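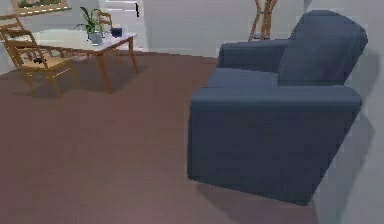
Guto is a room simulator from Sedura for people who build or tinker with home robots, and I've been living in it (on screen, anyway) for about 3 weeks. You pick a room, drop in your robot model, press Run and let your own navigation code loose on the furniture. The living room in this gallery is the one I kept going back to. The big dark blue armchair is a terrific obstacle, a great solid block that goes right down to the floor, while the white table a few steps away stands on skinny splayed legs with wooden chairs gathered around it. A planner that handles one of those nicely can make a real mess of the other, and I love having both in the same room!

Room by room, Guto comes with eight layouts in the home pack, six of them furnished. You can drag any piece to a new spot, turn it, or swap it for something from the library, which has 776 items at last count. I spent a whole evening just nudging chairs and rerunning the same route.

Lighting stays soft and even unless you change it. The textures are on the plain side, and I was a little worried about that at first. For path planning it made no difference to me. If you're training a vision model you'll probably want more grain and clutter, and Sedura sells a separate surface pack called Sutance that I haven't tried yet.

Setup took me one afternoon in November, most of it spent getting my wheel sizes right. The import tool read my robot file without a complaint, but it set the wheels in centimeters where I had meters, so my poor little base came in the size of a sugar cube. Check the units box before you click through – it's on the second page and easy to miss.

The view controls are the part I'd change. Orbiting is smooth, but getting the camera down to robot height means typing in a number, and there's no way to save that view between sessions. Mathis Delorme, who looks after the Pichon forum, posted a short script that restores it on startup. Works great, and it's pinned at the top of the simulator board.

I ran all of this on a four-year-old laptop with the fan going and never had a crash. Replays save as small files you can scrub back and forth, and I've gotten hooked on watching the planned path redraw itself near the table legs. Next I'm putting a second robot in the living room, with both of them heading for the doorway.

Page updated January 15, 2022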